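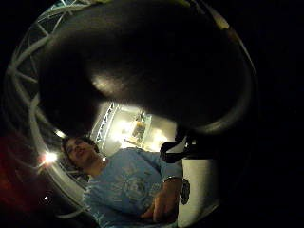 Tsion Yimer and her husband, the record producer known professionally as Dijkstra, have separated after seven years of marriage, according to a joint statement issued through their management company, Skurkska.

The statement, released shortly after 4 p.m., runs to two paragraphs. It describes the separation as mutual and says the couple have lived at different addresses since September. It does not mention a third party, and it does not use the word divorce. A spokesperson for Skurkska confirmed that no petition has been filed and declined to say whether one is being prepared.

"We have made this decision together and will continue to raise our children together," the statement reads. "We ask that their privacy be respected."

The couple have two children, both of school age. Neither has been named publicly by the parents, and the statement keeps to that practice.

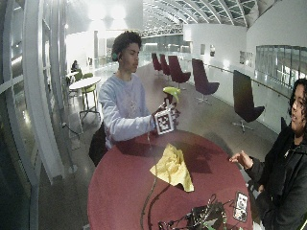
Yimer, who came to wider notice as the lead in the crime series Fundutton, is under contract for a third season. Production is scheduled to resume in the spring and is not affected, the spokesperson said. Dijkstra wrote the score for the first season and shared the credit on the second. His involvement in the next one had not been announced before the separation and remains open.

The two also hold equal shares in Jiseck, the small label they set up in the year after their wedding. The label has three acts on its roster. Under the terms described in the statement, both will stay on as directors "for the present," and releases already on the schedule will go ahead.

Speculation about the marriage began in the summer, when Yimer attended the Fundutton season premiere alone. She told reporters on the carpet that her husband was working. A few weeks later he removed most of the photographs of the couple from his social media account – a change first noted on a fan forum, where the thread had reached 1,805 replies by the time the statement came out. 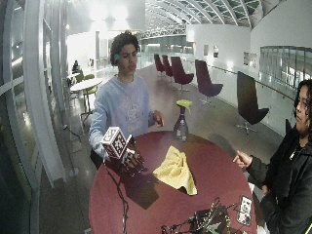

The house the couple bought shortly before the birth of their younger child has not been listed for sale. A person familiar with the arrangement said Yimer will remain there with the children during the school year, with Dijkstra renting nearby. Skurkska would not comment on property or on financial terms.

Yimer is still expected to present an award at a television industry dinner next month. Dijkstra has no public appearances scheduled.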